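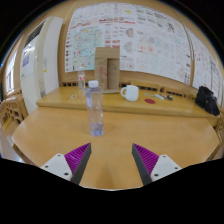 # Irkier Gardens Adds a Slow River, and It Is Very Slow

**2019-04-24: For immediate release**

Irkier Gardens, the lakeside amusement park that has been scaring visitors gently for two generations, opens its first new ride in eight years this season. It is called the Zonport Drift. It is a boat ride, it lasts longer than most people's lunch, and at no point does anyone scream.

The Drift carries guests through 1,777 feet of winding channel, past a lantern grove, under a stone bridge and into a cave where the temperature drops and the phone signal gives up. Boats seat eight. There is no height requirement, no lap bar and no souvenir photo of your face at its worst moment.

"We asked our guests what they wanted, and a great many of them wanted to sit down," said Zerrin Coşkun, general manager of Irkier Gardens. "We could have given them a bench. We spent rather more than that."

The ride was designed by Indalis, the studio behind the park's much-loved haunted bakery. Lead designer Doğukan Sezer spent two winters on the lighting in the cave alone, and has asked that guests look up at least once.

"Everybody looks at the water," Sezer said. "The ceiling took me fourteen months."

## What's in the cave

The park is not saying. Staff who have ridden the Drift during testing describe the cave as "nice," "quite dark" and "a bit of a surprise at the end, but a polite one." Parents of nervous children may ask at the boarding dock for the full story, which will be whispered.

## Also new this season

- **The Chauhan Kitchen**, next to the exit dock, serves dumplings, flatbreads and a lemon ice that head cook Nhi Thân refuses to make any sweeter. Most dishes can be eaten with one hand, leaving the other for the map.
- **A better map.** Last year's showed the restrooms in the lake.
- **Evening tickets**, good from 5 p.m. to closing, for people who like a park best when the school groups have left.
- **The Comet**, our wooden coaster, returns with 162 new seat cushions. Regular riders asked for these in writing, some of them standing up.

## Getting in

Opening weekend for the Drift is limited to season pass holders, with boarding times handed out at the main gate. All other guests can ride from the following Monday's replacement, which is to say the next day the park is open. The ride is included with regular admission. Wheelchair users can board at the lower dock, where one boat in each group has a level floor and a fold-down ramp.

Expect a wait. The line is shaded for nearly 80 yards and then, regrettably, is not. Hats are sold at the point where the shade ends, a location our retail team describes as a coincidence.

## About Irkier Gardens

Irkier Gardens is a family-owned park with rides, gardens, a small theater and a large number of ducks. The ducks are not employees and should not be fed as if they were.

**Press contact:** Stefaniia Tkachuk, Irkier Gardens press office. Reporters who would like to ride the Drift before opening weekend should contact the office in advance and bring a light jacket.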